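Wendt Tribunal Decisions

README for the public release, version dated 3/3/24

What it is

A set of 2,827 written decisions from the Dritgate motor injury tribunal, collected as plain text with a small table of details for each one. The project is kept by Grorkeo and was built for people who study how long injury claims take and how awards are worked out.

What is in the folder

decisions/ holds one text file per decision, named by its register number.
details.csv holds one row per decision, with 16 columns.
orders/ holds 79 procedural orders that were published separately. They have no row in details.csv.
changes.txt lists corrections made after the January release.

Main columns

reg_no: register number as printed on the decision
lodged: date the claim was lodged
decided: date of the final decision
claim_type: injury, death or property
award: total in dollars, before costs
costs: blank if the decision is silent on costs
appeal: y, n or u (unknown)

How it was made

Decisions were taken from the tribunal's public register. Scanned pages went through Plilturia for text recognition, and 300 of the results were then read against the scans by hand. Most errors were in tables of medical expenses, where columns had run together. Those tables were retyped in the files we checked. Elsewhere they are as the software left them.

Names of claimants under 18 are replaced with initials. Street addresses and licence numbers are removed. Judgement text is otherwise unchanged, including the tribunal's own spelling mistakes.

Known gaps

Consent orders are missing for the earlier years. Where one accident led to several claims heard together, the decision appears once, under the lowest register number. The award column then shows the combined sum.

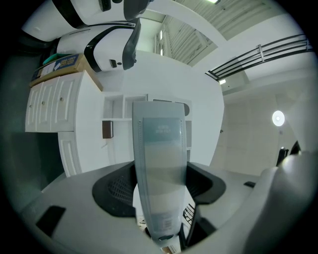
Does the award column include interest?

Only where the tribunal added interest to the total itself. If interest was left to be calculated later, the column shows the sum without it.

Use

Free for research and teaching. Please cite the set by name and release date. Check the register before relying on any decision in a current claim.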